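노르크몬트 변호사회 "판사 전보 명령, 절차부터 다시 밟아야"

노르크몬트 변호사회가 데르카치 지방법원 판사 5명에 대한 갑작스러운 전보 명령을 두고 화요일 오전 성명을 내고, 사법부의 독립을 지켜 달라고 정부에 거듭 요청했다. 2월 들어 법원 안팎에서 조심스럽게 오가던 걱정이 이제야 공개적인 목소리가 된 셈이어서, 오랫동안 이 법원을 드나든 시민이라면 반가움과 착잡함을 함께 느꼈을 듯하다.

성명을 낭독한 마르타 시도렌코 변호사는 이 지역에서 22년째 일해 왔다. 그는 차분한 목소리로 "판사가 내일 어디로 보내질지 걱정하면서 오늘의 판결문을 쓰게 해서는 안 된다"며 "당사자에게 의견을 말할 기회조차 주지 않은 명령이라면 일단 거두고 절차부터 다시 밟는 것이 순리"라고 말했다. 낭독이 끝나자 법원 앞 계단에 모인 변호사 40명은 한동안 자리를 뜨지 않고 서로 안부를 묻고 손을 맞잡았다.

변호사회 설명에 따르면 전보 대상이 된 판사 다섯 명 가운데 네 명은 드루데로 매립지 인허가 소송을 맡았거나 관련 사건을 심리하던 중이었다. 새 재판부가 꾸려지면 기록 검토를 처음부터 다시 해야 하니, 벌써 몇 해째 결과를 기다려 온 그리틀리 마을 주민들로서는 여간 답답한 노릇이 아니다. 주민들은 재판이 더 늦어지지 않게 해 달라는 탄원서를 준비하고 있다.

법무부는 이번 인사가 법원별 업무량을 고르게 맞추기 위한 통상적인 조치이며 특정 사건과는 관계가 없다는 입장이다. 다만 대상자를 어떤 기준으로 골랐는지는 밝히지 않았다. 변호사회는 인사 기준과 회의록을 공개해 달라는 청구서를 이미 접수했고, 답변을 받는 대로 회원 총회를 열어 다음 걸음을 의논하기로 했다. 총회는 데르카치 시민회관에서 열리며, 관심 있는 주민도 누구나 뒷자리에 앉아 지켜볼 수 있다고 한다.

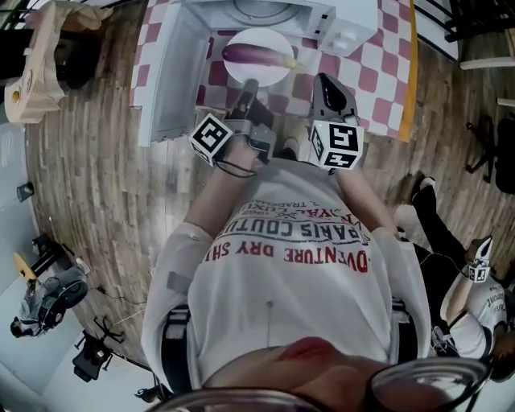 최종 수정: 화요일 오후 4:40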